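Posted in September by Piyumi Bhuiyan
Print this post | E-mail this post

I said last winter I wouldn't start another robot project in the garage, and then I started one. The plan, if you can call it that, is an arm that clears the table after supper. Before I spend money on a real one I'm building the whole thing in simulation, on the old desktop next to the water heater. My neighbor from the Trumcombe workshop swears this saves time. I have my doubts.
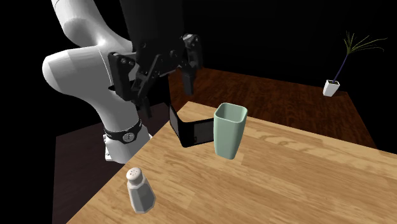
My planner is called Flumel and it's 200 lines of script I mostly regret. It picks an object, works out a grasp from above and sends the arm over. On paper, fine. But a tapered cup like the green one is wider at the rim than at the base, and Flumel treats everything as a straight-sided box, so the fingers get told to close on a width that is wrong for most of the cup's height. A salt shaker has the same trouble upside down. I could fix that with proper shapes. I've been saying so for 2 months.

The other worry is how kind a simulator is. Friction is a number I typed in. Nothing on my table is sticky, and my real table is always sticky. When people show off a perfect run I'd like to know how many runs they threw away first.
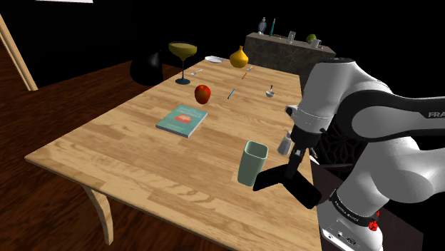
So I've set myself a rule – no hardware until Flumel can do the cup 2 nights in a row without me touching the settings. My cousin in Salinas has offered me a used arm at a good price, and I've told him to wait. He thinks I'm stalling. Maybe, but an arm in a box doesn't clear plates either, and I can still do supper by hand in less time than the planner takes to load.

Next up is the gripper width code.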